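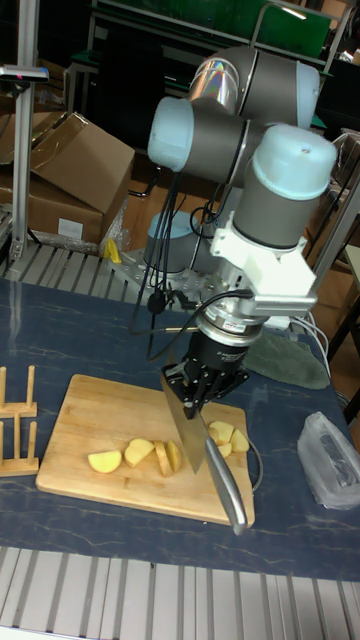 Robot arm with a chef's knife in its gripper

Setting up a private tutoring timetable in Grikton

These steps are for teachers who have left the classroom and now take pupils privately. They assume you have a Grikton account and have already entered your own contact details. Screen names are as they appear in the May release.

1. Set your working hours

Open Settings, then Hours. Enter the earliest start and the latest finish for each day on which you teach. Leave the other days blank. Grikton treats a blank day as closed and does not offer it to parents.

Lesson length is set on the same screen. The default is 50 minutes. For younger primary pupils, 20 minutes can be set as a separate lesson type under Add type.

2. Add pupils

Choose Pupils, then New. The required fields are first name, school year and a parent's email address. The Notes field holds up to 3000 characters and is not shown to parents. Reading level, exam board and any agreed targets can go in Notes.

Pupil lists kept in Stitetora can be brought in as a CSV file. Export with the header row switched on. If the school year column is missing, the import stops at the first row and no pupils are added.

3. Create repeat bookings

Open a pupil's record and choose Book. Pick the day, time and lesson type, then tick Repeat. Set the end date to the last week of term. Holiday weeks have to be removed by hand from the calendar view.

Two pupils cannot share a slot unless the lesson type is marked Group. The limit for a group is 3 pupils on the basic plan.

4. Leave gaps

Under Hours, set Gap between lessons. Tutors who travel to pupils' homes should set this per pupil, under Travel, as the general gap does not allow for distance.

5. Send the timetable

Choose Share, then Parents. Each parent receives only their own child's lessons. Check one message with Preview before sending the rest.

If a parent reports a blank page, confirm that the booking status is Live. Draft bookings are not included in shared timetables.

Related pages: Invoicing through Justa; Recording missed lessons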